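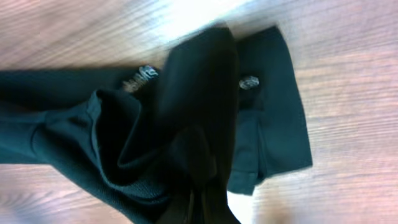 Ronel Vigfúsdóttir
Staff Writer, Software

The lead software engineer on Jorkora would like me to stop using the word "folding." I have used it twice in ten minutes, and each time I get the same correction.

"The planner doesn't know what folding is," the engineer says. "It knows where it thinks the edges are, and it knows which grasps have worked on edges that looked like that. We put the word 'fold' on the button because customers wanted a button."

Jorkora is a planning and control package for two-armed manipulation, written by a small team in Zokdale. It takes in camera views from the wrists and from overhead, guesses at the state of a piece of cloth, and picks a grasp for each arm. The company asked me not to name the people I spoke to, which I agreed to with some reluctance. The sales material says the software "handles everyday garments out of the box." I came to ask which garments, and whose box.

"T-shirts, mostly," the engineer says. "Shorts. Towels are almost too easy. Anything dark and knitted is bad. Anything with metal on it is worse, depending on the light."

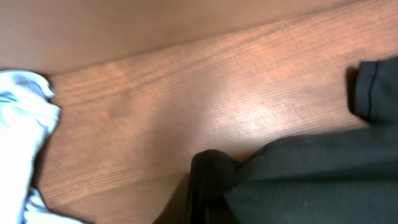 A gripper finger at the edge of a dark green garment, with a light blue cloth on the left.

The trouble with dark knits is that the perception model has very little to hold on to. A crease in pale cotton throws a shadow the network can read. A crease in dark green wool or fleece is dark on dark, and the model fills in the rest from whatever it saw in training. A glossy table adds glare, and early versions would sometimes report the bright patch as a hem.

I asked how often that still happens. The engineer opened a log viewer, which I will say is a nice piece of tooling, and scrolled through a test set of 141 runs. The failures were tagged by hand. There were a lot of tags that just said "state."

"That means the planner was right about what to do and wrong about what it was looking at," the engineer says. "If you hand it the true cloth state, the plan is usually fine. So we tell people the planner is good. I know how that sounds."

It sounds like a map that is accurate for a town you don't live in, and I said so. The engineer didn't argue. 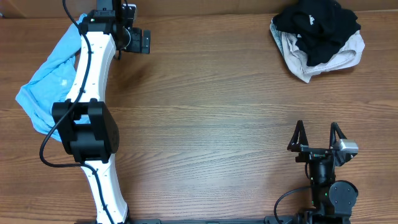 Then there is the matter of two arms. Jorkora plans for both together, so that one side holds while the other moves, and the company makes a great deal of this. In practice, the engineer told me, the joint planner has a time limit of 3 seconds. When it runs out, the software falls back to planning one arm and making the other wait.

"How often does it run out?"

"More than I'd like. Crumpled starts are slow. There are too many ways to pick up a heap."

The demo video on the company's site shows no waiting. I asked whether it had been edited. "Sped up," the engineer says, "and it says so in the corner." It does, in gray on gray.

Training data is the other sore point. The current model was trained on more than 1000 demonstrations, all driven by people. Asked whether those people folded clothes the same way, the engineer laughed.

"There were 3 of them and they had 3 methods. One pinched corners, one grabbed the middle of an edge, one did a sort of flip. The network learned the average for a while — and the average of those is a terrible way to pick up a shirt."

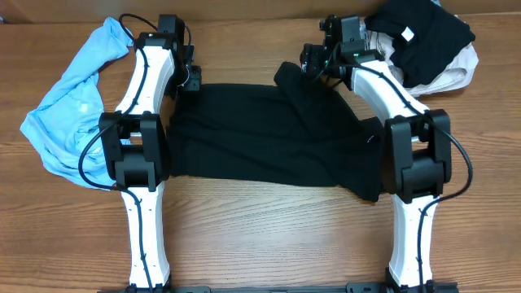
The fix was to make the model commit to one style at the start of a run and stay with it. It helped, though the team has no clean comparison to show me, because the tension controller was rewritten in the same month. That controller watches motor current in both arms and tries to keep the fabric taut without pulling it out of the fingers. The engineer is prouder of it than of anything else in the package, and it gets one line in the brochure.

I have written about enough of these systems to distrust a single success number, and I asked for one anyway to see what I would get. The engineer declined. "Success at what? From flat? From a pile? If I give you a number you'll print it, and then sales will use it."

A new release is planned for March. It is supposed to report its own uncertainty about the cloth, so that an operator can see when the software is guessing. Sales has asked for that panel to be hidden by default. When I left, the engineer was still deciding what to answer.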